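Lapointe Mortgage Services
Branch file inspection – home purchase loans
Checklist with reviewer comments, October

Scope: 96 application files from the Zamevley and Devlow branches, covering approved, declined and withdrawn applications for conventional purchase mortgages. Refinances and lines of credit are excluded.
Lead reviewer: Florence Doucette
Second reviewer: Clifford McIntyre
Ratings: S (satisfactory), C (correction needed), N (not tested)

Section 1. Intake

1.1 Date of first contact recorded – S
1.2 Application form signed by all borrowers – S
1.3 Enquiries that did not proceed to application are logged – C
Comment: Devlow keeps a log. Zamevley records an enquiry only once an income document has been received. Enquiries dropped before that point leave no trace, and the branch's decline rate cannot be read against Devlow's until both count from the same step.
1.4 Language of service offered and noted – S
1.5 Identity documents checked against the original – S
Comment: One Zamevley file has the check initialled but not dated. Corrected while the review was under way.

Section 2. Assessment

2.1 Income calculated by the method in the lending manual – C
Comment: Overtime and second-job income was averaged over two years in most files. In 3 files it was left out entirely, with no note. All three were declined on debt service ratio. Recalculate and reopen where the ratio falls within limits.
2.2 Property appraisal ordered from the rotating panel – S
2.3 Appraisal challenged by borrower: challenge answered in writing – C
Comment: Two challenges found, one answered by telephone only.
2.4 Exceptions to credit score minimum approved at the correct level – C
Comment: 6 exceptions granted, all at Devlow, all signed by the branch manager. The manual requires a second signature from head office. The reasons given are adequate in four and consist of the words "good client" in the others.
2.5 Rate offered matches the rate sheet for the day of lock – S

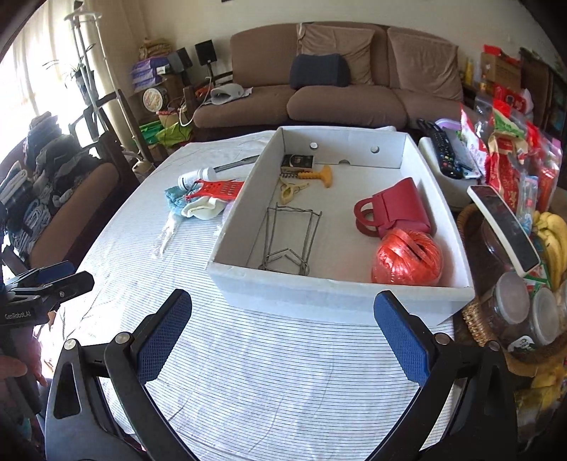

Przemysław Nowakowski replied on item 2.4 that the second signature had been requested by email in each case and that head office had not answered before the closing date. He asked that the rating be split between the branch and head office, and that the two "good client" files be returned to him so the reasons could be written out properly.

Reviewer response: The emails were produced for four files. The rating stays at C and the comment will carry a note on response times. Reasons added to the remaining files must be dated on the day they are written – no backdating.

Section 3. Decline and withdrawal

3.1 Written notice of decline sent within the period set by the manual – S
3.2 Main reason for decline stated in plain terms – C
Comment: "Does not meet guidelines" is not a reason. Replace with the guideline concerned.
3.3 Counter-offer considered and recorded – C
Comment: Recorded consistently at Devlow. At Zamevley the field is blank in most declined files, and a blank can't be told apart from a no.
3.4 Withdrawn files show who withdrew and when – S

Section 4. Geographic coverage

4.1 Postal codes of applicants mapped against the branch's service area – S
Comment: Map supplied by Steinar Damgaard. The service area boundary still follows the old bus corridor and stops short of the neighbourhoods east of it. Redraw before the next inspection.
4.2 Broker referrals reviewed for concentration – N
Comment: Referral data is held in the Sokura system under 297 broker codes, several of them duplicates. Not tested until the codes are merged.

Corrections to be returned to Ravinder Sutherland on form B, one form per file. Items 2.1 and 2.4 first. Item 4.2 is carried forward.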